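The Monday Shift at Flumdale

I got the cell because I was the only one who could stand the noise of the old cooling unit, and by the time they replaced the cooling unit the cell was mine. Two arms, two hands, one table, and a logbook going back to before I joined. On my first day I opened it at random and found entry 1283, which said only "sulking again".

I thought that was a bit unkind. By my second month I was writing the same thing!

The firm is called Clergate, and we test hands. Other people build them, up at Closberg, and post them down to us in grey foam, and I bolt them on and find out what's wrong with them. Mostly it's cables. A cable wants slack at the elbow and no slack at the wrist, and it will always try to have it the other way round. So every morning I do the fingers first, one at a time, open and shut, and then the thumbs, and then I give the pair of them something fiddly to hold and put the kettle on where I can still see the lights.

I like that bit. Blue at the fingertips means I can drink my tea.
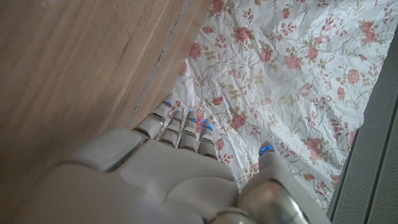
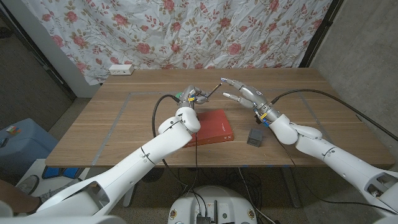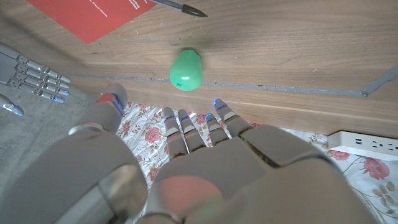 The trouble that Monday was a twitch. It was a tiny thing, the sort you'd miss if you blinked, and it only came when the hand had been still for a while. I swapped the cable. I swapped it back. I re-zeroed every joint, then found I'd done them in the wrong order (thumb first, the manual is very stern about this) and did the lot again.

Twitch.

I rang the Savchuk helpline, who make the controller, and a recorded voice told me to quote fault 1603. I hadn't got fault 1603. I hadn't got any fault at all, as far as the screen was concerned.

So I went back through the logbook, and there it was in faded biro, years old, a different hand on the same mount: "Twitches when left. Talk to it."

Well, I looked round to see who was about. Then I said good evening, and told it about my bus being late, and my sister's wedding, and the awful cake. It was perfectly steady the whole time. When I stopped for breath it gave one little twitch, and I started on the bridesmaids.

I wrote it up as entry 1705. Cable fine, joints fine, likes the bit about the cake. Then I turned the lights down and missed the next bus as well.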